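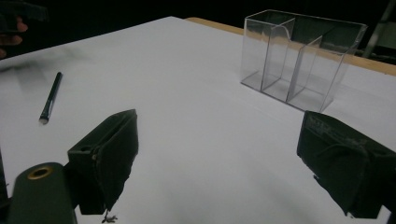 Fekside hand-held gripper kit: second progress report to Plurkonwood
Period covered: February and March
Prepared by the evaluation group, Dow Street lab

Where things stand

The kit works. We say so early because the first report spent four pages on customs paperwork and left some readers at Plurkonwood wondering whether we had opened the box. We have. The Fekside kit from Lamholm has been in use most weekdays since the middle of February, and the pen task, which was meant to be the easy one, is well along.

For anyone joining at this point: the grant pays for us to decide whether a pair of hand-held grippers, with tracking and Lamholm's processing service behind them, is a sensible way for a small lab to record two-handed demonstrations for a robot arm. A person holds a gripper in each hand and does the job. The recordings go off to Lamholm, and what comes back is supposed to be clean enough to train on. We were asked to find out how much of "supposed to be" is covered by the subscription.

The target for this period was 400 recorded demonstrations of the pen task. We have 262 that we are prepared to put our name to. The rest of the shortfall is explained further down, under Tracking, where most of our shortfalls live.

The pen task

Pick up a pen from a white table and put it in a clear plastic organizer. A child can do it. A child, however, is allowed to have fingertips.

The pen goes down at a different angle each time and the organizer moves around too, so that a trained model can't simply memorize a spot on the table. New operators tend to come in too high and squeeze too late. By the end of a first morning most of them have the approach, and by the end of a second they have opinions about pens. Pens with a slick barrel are harder to lift than we planned for, and any pen with a tapered tip will try to pivot if it's taken too near the end. We have started asking people to grip closer to the middle and to leave a clumsy attempt in the recording if they recover from it. Lamholm's guide recommends the same thing in a much longer paragraph.

The clear organizer was our choice and we stand by it, although it has made enemies. Transparent walls are hard for cameras to see, and we wanted something a cheap demonstration setup would struggle with. It struggled. The view from the gripper picks up the edges of the plastic and not a great deal else, which means the operator is often aiming by memory of where a wall ought to be, and the model will have to do likewise.

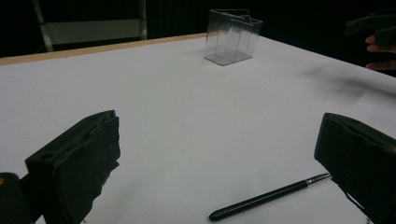

Lighting took a week we had not budgeted. With the room lights fully on, the white table washed out and the plastic vanished into it. With the dark curtains drawn and the lights brought down, the edges come up gray and readable, at the price of soft shadows drifting over the table whenever someone leans in. We chose the shadows. Lamholm's support desk says shadows are good for variety in the data, an answer we suspect they keep ready for most occasions.

Hardware

The grippers are comfortable for the first half hour. After that the wrist begins to file complaints, and we now stop for a break well before the guide says to. Operators with smaller hands found the opening stroke long. There is an adjustment for this, reached with a hex key that did not come with the kit.

The finger pads wear. The edges go ragged with use, and bits of fiber hang off them in a way that looks worse than it performs. We have seen no change in how well they hold a pen, and we would still like to know the price of replacements before we commit to anything larger. Lamholm has quoted us for a full set of fingers, a pair of pads, and a "consumables plan," and the three quotes can't be made to agree with one another by any arithmetic known to us. We have asked again.

The cables are the weak point of the whole product. Each gripper trails one, they are just long enough, and they have a talent for lying across the place where the next pen is going. Routing them over the back of the hand helps. A clip would help more, and we have suggested one to Lamholm — they replied that a clip is on the roadmap, somewhere behind a mobile app.

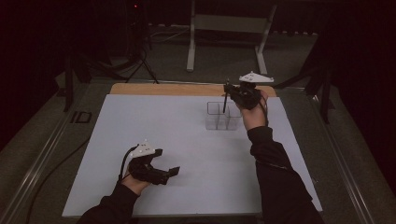
Tracking

Each gripper carries a white triangular plate with reflective markers on top, and the system needs to see enough of those markers to know where the gripper is. In the middle of the table it does this very well. Toward the far edge, with an arm stretched out and the plate tipped, it does it less well, and when one hand passes in front of the other it sometimes loses interest altogether.

Most of our rejected demonstrations come from this. The operator did the job, the pen went in, and the recording shows a gripper that stops dead in midair and reappears somewhere else a moment later. Lamholm's processing service will patch short gaps and is candid about not patching long ones. Unfortunately it sends the bad ones back with the good, marked only in a log file, and for the first two weeks we did not know there was a log file.

We have since shifted the work area closer to the operator and rewritten our own instructions so that the idle hand stays low and out of the way. Rejections dropped noticeably in the last part of March. We aren't putting a percentage on it until we have a full month done the new way.

The service

Turnaround on uploads is overnight, as promised, except over weekends, when it is Monday afternoon. Anything sent after lunch on Friday should be thought of as mailed. The files arrive in the format described in the documentation, apart from the timestamps, which arrive in a format described nowhere. A short script fixes them. We have offered Lamholm the script.

Support is polite and quick with easy questions. The harder ones go to engineering and come back with the question restated.

Money

Spending is under plan, mainly since the training budget was written for outside operators and we have been using our own people. We would like to move part of that line to spare finger pads and cable, and a request form is attached.

Next period

Finish the pen task to the original target. Begin the folding task, with cloth already bought and washed. Get one price for pads. Run a first trained model on the arm at the far end of the lab, with the organizer in easy reach and the breakable things moved out of it.

We do not yet recommend buying additional kits. Ask us again in June, when we will have worn out this one properly.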